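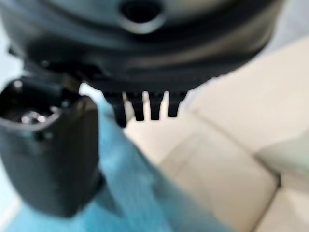 March
By Ingegerd Bråten

The arm in my spare room is called Paler, after the colour I turned when the postage came through. It has one job, folding a tea towel, and after 18 evenings it has developed strong views against it.

I started with a Closent kit and the sort of confidence you get from watching other people's videos at 2 in the morning. The shoulder went together in an afternoon. The wrist took two rebuilds, a borrowed torque driver and most of my goodwill toward metric fasteners.

My log now runs to 584 attempts. Many end with the cloth in a lump, which Paler presents with some ceremony. My mum, who folds a fitted sheet without looking at it, has offered to come round and show it how.

Next month: cable management, or whatever you'd call what I've got.

Related
Tipoki servos, six months on
Nullevine: a workshop behind the tyre shop
Sanding for people who hate sanding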